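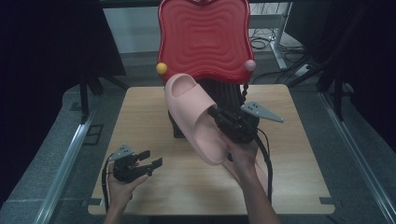 Sandal in the right gripper, left one empty. Juhl open day, Flusham.

Jan 15, 2018

Home late, feet sore, soup out of a can for dinner, but I want to get this down before it all runs together. I finally went to the Juhl open day! I've been saying I would go for two winters now and something always came up (the car, then my back, then the car again). This morning the car started on the second try and I took that as a sign.

Flusham is 57 miles from my door, most of it behind a gravel truck. I stopped in Trutham for gas and a bear claw and still got there before they'd unlocked the front. There were already people stamping their feet in the parking lot. I was expecting a big gleaming factory kind of place and it's a long low building behind a tire store, with a paper sign taped to the glass. I walked right past it the first time.

They gave us stickers and split us into two groups, and mine got the talk first. The talk was okay. A lot of slides. The project is called Dalel and the idea is to get robots doing the small everyday stuff with their hands, picking things up and putting them where they go, and the way they teach it is that a person does the job first, over and over, holding the grippers themselves. So the person wears out their arms and later on the robot gets the benefit. They said they had 2250 recordings of shoe jobs so far, only shoes! I wrote that on my sticker backing so I wouldn't get it wrong. Somebody asked what one of the grippers costs and the answer was $915, and there was a little whistle from the back row.

Then we got to go in and watch, and that's what I'd come for. Gray carpet, dark curtains, a square wooden table, and on it this funny little red seat on a black ribbed base with a yellow ball on one side and a pink one on the other, like something from a kindergarten. And pink slides. I don't know what I thought they'd be handling, engine parts maybe, and it was pink slides like the ones I wear to take the trash out.

I got a good spot near the table and stayed there way longer than I should have. You'd think it would be dull, watching somebody pick up a shoe. It was not dull one bit! There's a gripper in each hand, with only those stubby black fingers to work with, so everything you'd normally do with a thumb without noticing has to be worked out fresh. The shoe wants to turn. The strap is squashy and the sole isn't, so it matters where you pinch it. I caught myself holding my breath, and so did the lady next to me, and then we both let it out at the same time and laughed.

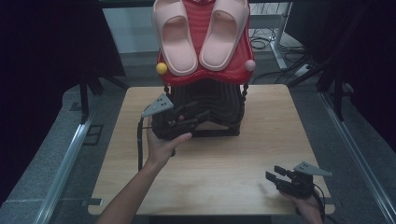
A kid could learn this in an afternoon and a robot will need ten thousand tries, one of the other visitors said over my shoulder, and he wasn't being mean about it, he just thought that was a lot of shoes for something he'd do himself on the way to the couch. I've been chewing on that the whole drive home. He has a point. But a kid has also been grabbing at things since the crib, years of it, all day long, and we don't add those up. I said something like that to him, only it came out much worse, and he nodded politely and went to look for the coffee.

I did ask a question of my own, which I'm a little proud of because I usually don't. I asked if it was better to go fast or slow. Slow, was the answer, or at least even. A jerky hand makes a recording nobody wants to learn from. New people all rush to begin with and then they get tired, and the good ones come in after that. I thought of my grandmother trying to teach me to crochet.

And then they let us try! Only at the practice table out in the hallway, with a foam block and a plastic cup, but still. The line was long and I almost skipped it, and I'm so glad I didn't. The grip is heavier than it looks. I had the cup up in the air for maybe two seconds before I squeezed too hard and it popped out and rolled under the radiator. Second try I got it onto the block. Third try I got cocky and knocked the block off the table. My wrists are still complaining and I was only up there five minutes.

What I keep thinking about is how near everything has to be. From where I stood it looked like the fingers were just sort of around the shoe, and then on the second go-round I leaned in and saw how small the gap is that they're working with, one side close to touching before the other gets there. The pads on the fingers are rubber, and a bit ragged along the edges. I liked that. Everything in the slide show had been so shiny.

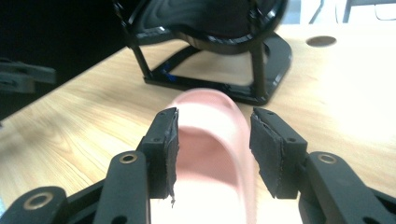
Close quarters: the pink sandal between the pads.

Things I want to remember before I go to bed:

The lunch was sandwiches, egg or ham, and I got ham. The coffee was terrible and everybody drank it anyway.

There's a sign-up sheet for people who want to come in and do sessions. You get 40 minutes at a time with the grippers, then you have to rest. It's paid, a little. I put my name down. I put it down in pencil and then went back and did it over in pen. I don't know about that drive in January, with the hill outside Trutham, but maybe when the roads are better.

I never did get a clear answer about when Dalel would be something a person could have at home. "Not soon" was as close as anyone got. I'd want one for the socks first, never mind the shoes.

Also I left my good gloves there. The gray ones, on the windowsill by the restrooms, I can picture them exactly. I have to call tomorrow, and while I'm at it I'll ask whether they've had a chance to look at the sheet.

Drove back in the dark with the radio on low. When I got in I kicked my slides out from under the bench and tried to pick one up with two wooden spoons, one in each hand. Took me nine tries and the cat left the room. I did it evenly, though. Then I did the other one.

Okay, bed. The alarm's set and the soup pot can soak.

Contact | © 2018 All entries by the author | Back to top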